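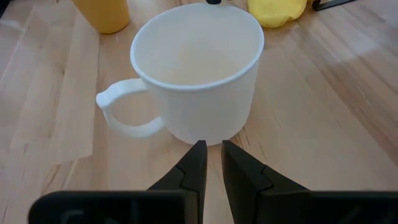
Conall Phelan objects that a mug is a container and was never meant to be a measure, and that anyone who needs to know how much it holds can find out with tap water and a kitchen scale. He wrote this in reply to my September column on capacity labels, and several other readers made the same point at greater length. I accept the first half. The second half moves a cost from the seller, who already has the number, to every buyer, who does not.

The complaint in that column was narrow. Drinkware is sold by volume. The number appears on the box, on the shelf tag and in the product listing, and it affects which item people buy. There is no common practice for what the number refers to. One catalog gives the volume of water the vessel holds when filled to the rim, at the point of overflow. Another gives the volume at a fill line that exists only on the drawing. Both are printed as "capacity," and the buyer has no means of telling them apart.

I have two mugs on my desk, a Modano and a Hedegaard, each sold as 16 ounces. The Modano holds 16 ounces to the brim, which makes it a smaller mug in use, as no one carries hot coffee across a room with the surface level with the rim. The Hedegaard holds 16 ounces with comfortable room above. Neither label is false. They answer different questions in the same words.

The size of the gap depends on shape. In a straight-sided vessel, the volume lost to headroom is the area of the opening multiplied by the depth left empty. A mug with a wide mouth loses more per quarter inch than a narrow one. A tapered body makes this worse, because the widest section sits at the top, exactly where the liquid isn't. Two vessels with identical brim volumes can therefore differ noticeably in what they deliver at the table, and a single brim figure hides the difference completely.

I measured the effect on a Flomer travel cup with a flared lip. Leaving 2 centimeters of headroom cost 27 percent of the brim volume. The listing gives the brim volume. With the lid seated, the usable figure drops again, as the underside of the lid projects into the cup. The listing does not mention this either.

Bars and restaurants in many countries have dealt with the problem for a long time. Where beer is sold by legal measure, the glass either carries a fill line or is itself the measure to the brim, and the customer can check one against the other. The system works because somebody is paying for the contents. In household goods the contents are the buyer's own, so the interest in accuracy is weak, and the labeling has been left to whoever writes the catalog copy.
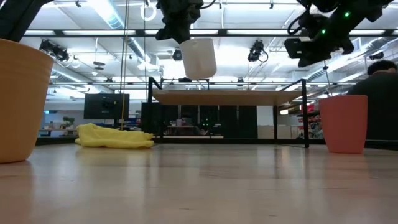 Plastic picnic and bathroom cups are the weakest category in this respect. They are often sold in mixed packs under one number, and the number is sometimes an average of the pack. Gorken, whose cups I otherwise have no quarrel with, labels a nested set by the capacity of the largest piece. A buyer who wants the middle size has to order the set and measure it.

The usual defense is that none of this matters, and for drinking water it doesn't. It matters when the vessel is used for dosing: instant oatmeal, powdered formula for an elderly parent, oral rehydration mix, plant feed. People should use a measuring jug for those jobs. Many of them use the cup that is nearest, and they read the number off the base when there is one. A label that can be wrong by a quarter for ordinary use will produce errors of that size.

My proposal is modest. Print both figures. "Brim" and "usable" would do as terms, with usable volume defined at a fixed distance below the rim, the same distance for every product in a given class. I would set it at half an inch for open mugs and leave lidded cups to be measured with the lid on. The test needs water, a scale and a depth gauge. A manufacturer with a CAD model of the part can skip the water.

I would also put the figures on the base of the vessel. The box goes out with the recycling on the first day, and the mug stays in the cupboard for years. A mold change costs money, so for existing shapes a printed mark is acceptable. For new shapes the marking can be part of the mold from the start, at a cost too small to show up in the shelf price.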